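Bench diary, June

8:10 in the morning

Second day on the grippers. Yesterday was all setup and I didn't write anything worth keeping. The question for this round is which finger pads go on the hand-held gripper for the cloth tasks, and whether the same pads can go on the arm afterward without redoing the mounts. I have the Trodport pads and the Miettinen pads. Both bolt to the same base block if I use the shorter screws. The Trodport ones are smooth and a bit stiff. The Miettinen ones are ridged and bend more than I expected when I push on them with a thumb.

Started with the smooth pads, mostly to get them over with. Forty tries on a folded cloth, always the same move: come in low, close, lift straight up, hold, put it back down. I wrote down a miss for anything that slipped before the put-down. The smooth pads missed 15 of the 40. Most of the misses were the top layer coming up alone and the rest staying on the table. A few were the whole thing sliding out sideways during the hold. Squeezing harder helped with the sliding and did nothing for the layers.

I tried wiping the pads with alcohol in the middle of the set and then decided that wasn't fair, so I threw that part out and did it over. Cost me most of an hour. Next time wipe before every set and write it on the sheet.

10:45

Changed to the ridged pads. The swap took longer than it should have. One screw on the left block had been put in crooked and the thread is chewed up. It holds for now but I need to order blocks. While I had it apart I checked the finger travel and the left side closes a hair later than the right. You can't feel it in the trigger but it nudges light things over to the left before the grip sets. I shimmed it with a bit of tape. Not a proper fix.

Also had to run the width calibration again, as the ridged pads are thicker. I forgot that the first time and the readings said the gripper was still open when it was shut. Deleted those.

Forty tries with the ridged pads, same cloth, same move, 12 misses. I was hoping for a bigger gap than that. What changed is the kind of miss. Hardly any sliding now. Nearly all of them are layers again, and nearly all of those came when I went in too high and pinched only the top fold. So some of this is me and not the pads. When I got the tips right down to the table on both sides of the stack, it came up in one piece.

The ridges do leave lines on soft cloth if you hold it a while. They brush out. Lint gets packed down in the grooves, and I had to clean it out with a toothpick.

1:30 in the afternoon

Ate at the bench, which I shouldn't do. Read through the Vindolville controller notes while I ate. The trigger signal goes through it at a fixed rate and I want to know if the lag I see in the logs is from there or from the camera. I put the gripper in front of a lamp and switched the lamp on and off by hand while pulling the trigger, which told me very little. A proper test needs the light wired to the same switch. Put that on the list.

Camera side is fine otherwise. I moved the mount back one notch so both fingertips stay in view with the taller pads on. The old position lost the tips when the gripper was fully closed. Going back a notch makes things on the table look smaller, but the wide lens takes in so much that I don't think it matters. Exposure hunts a bit when the ceiling light is in view. Locked it and it stopped.

Then more tries with the ridged pads, with the cloth on the blue table and the phone, mug and other things left on it behind. I wanted to see if I got sloppier with stuff close by. I did, a little. I found I was coming in steeper to stay clear of the mug, and coming in steep is how you end up pinching one layer.
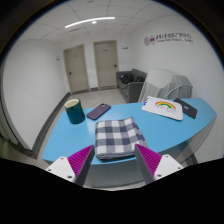 4:20

Put the ridged pads on the Plosel arm. They fit on the first go, so the mount question is settled. Ran the same lift from a saved path, slow. The arm doesn't drift upward the way my hand does and the layers problem mostly goes away as long as the height is set right. If it's set a little low, the tips drag on the table and the arm faults out. Did that twice before I raised it. There's a scuff on one pad tip now.

The log from the arm came to 4,000 lines for one short set, far more than I need. Have to turn down the logging before the long run or the disk will fill overnight again.

Going with the ridged pads for cloth. I'll keep the smooth ones for boxes and flat hard things, where I didn't see the ridges doing any good last month.

For tomorrow: order base blocks and short screws, wire the lamp to the trigger switch, take the tape off the left finger and shim it right. Try a thicker towel. Wipe pads first.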